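## 4. Setting up the Keltach bedside heater in a guest room

By now you should have the heater out of its box and the three loose parts (the foot, the wall bracket and the little bag of screws) laid out somewhere you won't tread on them. Do take your time over this section. A bedroom is the room where people are most tempted to plug in and hope for the best, and a quarter of an hour spent now will save you a good deal of shuffling about in your socks come November.

**Before you begin:** clear the bed and the floor beside it of anything you've been meaning to put away. Coats and jackets are the usual culprits, and they do have a way of sliding down onto the grille. 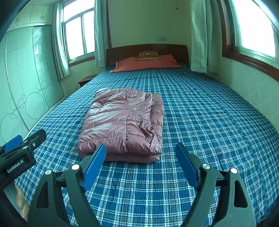 1. Choose your wall. The heater wants a clear metre in front of it and should never sit directly beneath a socket.
2. Click the foot into the base until you hear it catch on both sides. If only one side catches, lift it out and start again, as forcing it will bend the tab.
3. Stand the heater in place and hold the bracket against the wall behind it. Mark the 2 holes with a soft pencil.
4. Move the heater well out of the way, drill, and fix the bracket with the screws supplied.
5. Hook the heater onto the bracket and give it a gentle tug towards you. It should hardly move.

> **Caution:** Never dry clothes on the heater, however tempting it may be on a wet evening, and keep curtains and all bedding well clear of it.

### 4.1 Choosing a night setting

Plug in, press the round button once and wait for the green light. We suggest 18 degrees for sleeping. That may sound chilly if you're used to a warm house, but most guests are perfectly cosy under decent covers, and you can always leave an extra one folded within reach for those who feel the cold.

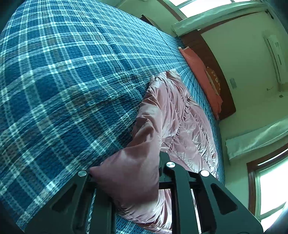

6. Turn the dial to 18 and hold the button down until the light blinks.
7. Let go. The heater will remember this setting even if it's unplugged.
8. Leave it running for almost an hour with the door closed, then pop back in and see how the room feels to you.

**Note:** A faint smell of warm dust on first use is quite normal and soon clears with the window ajar. If the light turns red and the display shows 441, the heater has tipped or been knocked. Switch it off at the wall, let it cool completely, check the foot and go back to step 5.

If the code returns, please write to Noemi Farina at our repairs desk, giving the serial number from the underside of the base.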